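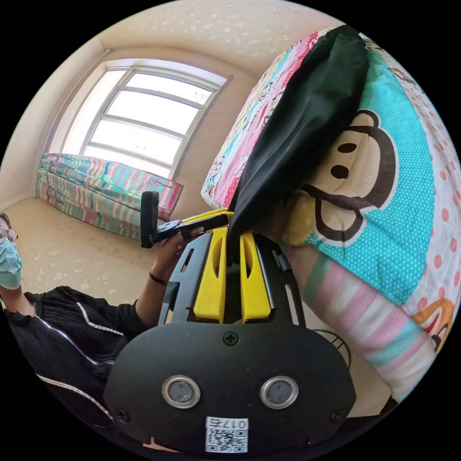
Yolanda Esposito holds that the purchase price is the only figure a board can defend in public, and that everything after it is guesswork. Her view is widely shared, and it deserves a fair answer. My own position is that a budget for automation which stops at the invoice should not be approved at all.

Consider the proposal put before the Rornness housing trust in March. Each hand-held gripper was priced at 1225. Once spare fingers, cables, storage and repairs were added, the figure for the first year rose to 1799. Neither sum included the hours of the people who would hold the tools, and household work with cloth takes many hours. Bedding and clothing do not keep their shape, and a machine meant to handle them must be shown a great deal of both.

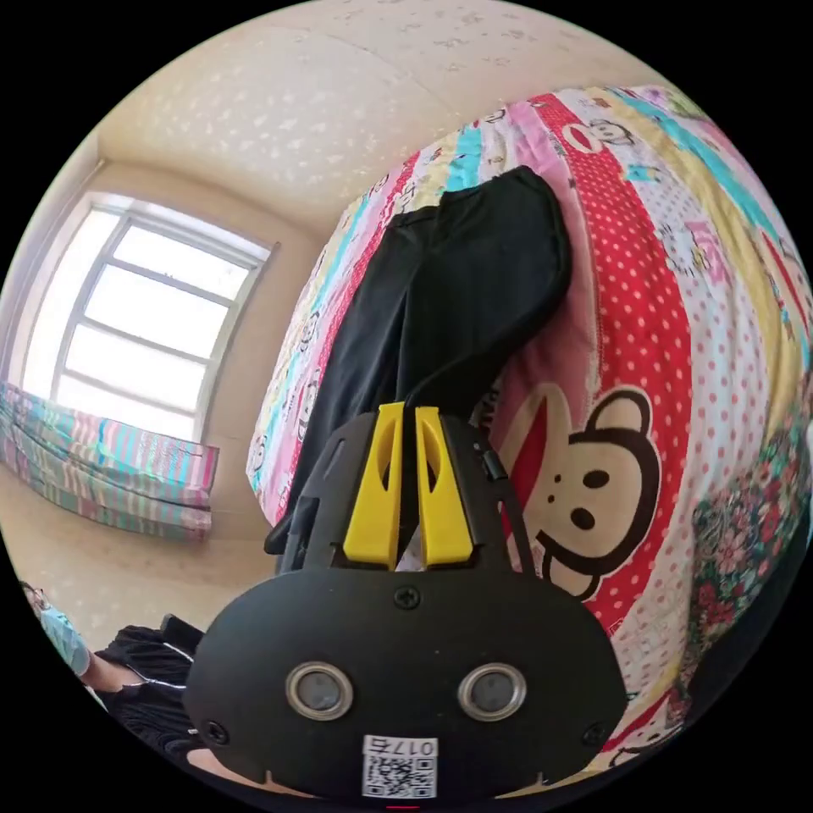 Those hours should appear on the first page of any plan, with a named budget holder beside them. I would go further and ask that no order be placed for more than five units until a full quarter of running costs has been reported. Zaid Boutros has argued that such a limit forfeits the supplier's discount. It does, and the loss is small when set against equipment left in a cupboard for want of staff time.

The trust will return to the matter at its next meeting. Members should ask to see the wage line before they discuss the price.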